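Posted in February by Hagos Lemma
Last updated: February, 4:15 p.m.

Skidadberg Hearing Center — patient services meeting

Present: Mahmoud Kamel (chair), Hagos Lemma (minutes), front desk and fitting room staff. Apologies from the Abdella branch.

1. Previous minutes
Agreed with one correction. The recall list stands at 846 patients, and the earlier figure left out people fitted at Abdella.

2. Hearing aid payment plans
Jevinance has offered a 12-month plan with no deposit on fittings up to $4,000. Above that the patient pays the difference at the first appointment. Mahmoud wants the late fee printed on the front of the form, in the same size type as the monthly amount. Hagos to ask Jevinance for a revised form. We don't offer the plan until it arrives.

3. Trial period
The trial on new aids is now 21 days from the fitting, up from 14. Custom ear molds are still not refundable. The desk had been telling callers two different things about this — the wording on the website is the one to use.

4. Online booking
Flavutow went live for cleanings and checks. First fittings stay on the phone for now, as the system only gives them a half-hour slot. Reminder texts are going out twice to patients who booked by phone first and then changed online. Reported to Flavutow, no answer yet.

5. Home visits
Afternoons only, within the city limits. Battery packs and wax guards can be dropped off on the same trip if the patient asks when booking. Travel charge unchanged.

6. Other business
Abdella asked to borrow the spare ear light. Agreed.

Next meeting at 9:30 a.m., same room.
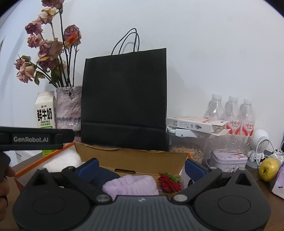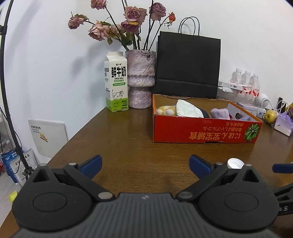 Mahmoud Kamel: On item 3, please add that patients fitted before the change keep the old 14 days unless they call and ask. I left it out at the meeting.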